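What an open day is good for

Posted November 22, 2018

I went to the open day at Vuscombe because a neighbour had a spare ticket and I had nothing planned. I worked in a hospital laundry for a good part of my life, first on the sorting floor and later as a shift supervisor, and a flyer promising robots that handle clothes was always going to get me on a bus. I want to argue that more places should hold days like this one, and that they should be run as badly as this one was.

By badly I mean that things went wrong in front of us and were left to go wrong. The building is on the old Prarnach estate, past the tyre place. There was tea in the corridor and a sign-in sheet on a clipboard. We were taken through in groups to a room where two arms were fixed to a table, one on either side, with a small pile of clothes for them to work on. The job was to pick up a garment, hold it by both ends, spread it and put it down flat enough to fold. Tin-yau Hsiao, who runs the project, gave a short introduction and then stopped talking and let the thing get on with it.

It took 7 tries to get hold of a sleeve. The left arm closed on the cloth, lifted, and the cloth slid out. It went back and did the same again. A man behind me started to laugh and then stopped, and after that the room went quiet in the way people go quiet watching a toddler with a spoon. When both arms finally had an end each and the garment came up off the table between them, there was some clapping. Then one side slipped and it went down in a heap.

I have seen the other kind of demonstration. In August I went to a trade fair with my son-in-law, where a firm called Kälin had a folding machine on a raised stand with blue lights under it. A young woman fed it a shirt, it came out folded, and she fed it another. All the shirts were the same make and the same size, and they had been ironed. I asked if I could put my cardigan in and was told the machine was set up for a particular range of products. That is a fair answer, but I came away knowing nothing except that the machine could fold that shirt. I suspect most of the people who stopped at the stand went home thinking laundry was a solved problem.

It is not a solved problem, and anyone who has stood at a sorting table can tell you why. A box stays the shape of a box. A pair of trousers out of a dryer can be in any shape at all, inside out, one leg up the other, with somebody's sock in the pocket. Your hands know what to do before you have looked properly. You find an edge, you give it a shake, and the weight of the cloth tells you where the rest of it is. I trained a lot of people to do that work and never once explained the shake, as they could all do it when they walked in. At Vuscombe I watched a machine that could not take the shake for granted, and I understood my own job better than I had in all the years of doing it.

That is my first reason for liking these days. The second has to do with money and votes. There is a good deal of talk now about which jobs will go. The council had a paper on it this year, and the local college has closed one course and opened another on the strength of such talk. The people making these decisions have mostly seen films, and the films are edited. A clip of a robot folding a towel may be played at many times the speed it was made. Standing in a room for 45 minutes while two arms deal with one basket's worth of washing gives you a sense of scale that no film will. I would like every councillor to have stood there.

I don't want to be unfair in the other direction. It would be easy to go home from Vuscombe saying the robots are hopeless, and I heard that said on the bus. I asked Tin-yau Hsiao how it had been going generally. He told me that on towels they were at 84 per cent the week before, and that mixed clothing was a long way under that and he would not give me a number until he trusted it. I liked him for that. He also said that 2 years ago they could not have let visitors into the room with it running. So it is moving. How fast, I couldn't say, and he wouldn't.

There were things I would change. The room was too hot and there were no chairs - several of us were past the age of standing for that long. The handout was written for people with degrees. And there ought to have been a table where visitors could try the job themselves with a pair of kitchen tongs in each hand, which would have taught the children more than the talk did.

But I would not want it polished. Vandik, the firm that paid for the tea, had apparently offered to help with presentation next time. I hope they stick to tea. Once somebody is in charge of presentation, the clothes will be ironed.
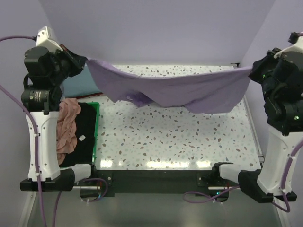

Maureen writes that she went on the same day with her two grandsons and thought it should have been made clearer on the flyer what stage the work was at. The boys were expecting something finished and were bored after the first few drops, though the younger one has been picking up his socks with the barbecue tongs ever since. She agrees about the chairs, and would add that some of us came from the commercial side and would have liked to ask what a machine like that costs to run, which never came up.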